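Wandley Opens Up Its Two-Arm Cell Care Routine

By Lina Yammine, cell technician, Wandley
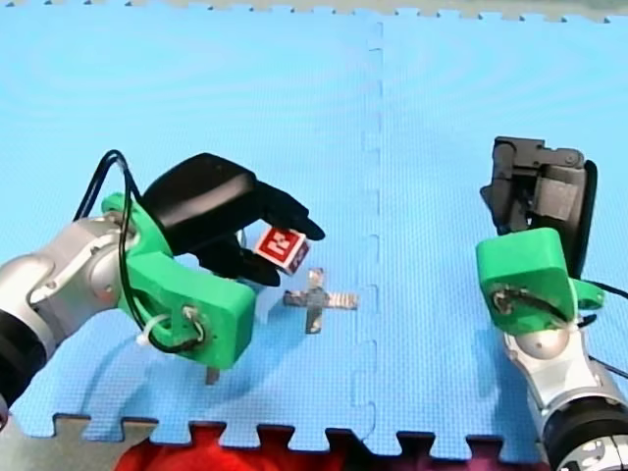 I look after the two-arm cell at Wandley, and in May we're putting my whole upkeep routine online, free for any shop that wants it!

It started as a page of scribbles taped inside my toolbox. Then Birger Brekke over at Prerkeo asked for a copy (his hands kept drifting after every cable swap), and I figured I'd better type it up properly.

Most of it is small stuff. Before the first run I check the screws on the green printed brackets by hand, because printed plastic will let go of a screw if you crank on it. Next I follow each cable from the arm to the hand and make sure there's enough slack for a full wrist turn – I've snapped a connector learning that one. Then comes the tape cross on the mat: the left hand brings the tagged cube over to it, and if the placement is more than 3 millimeters off, I redo the zero.

Every 500 cycles the hands come off for a proper cleaning, and I swap the cable ties while I'm in there. Set aside 50 minutes the first time. I'm a lot quicker now.

The guide has nine pages, including my notes on reprinting brackets. Questions go to me at the Wandley front desk, mornings are best.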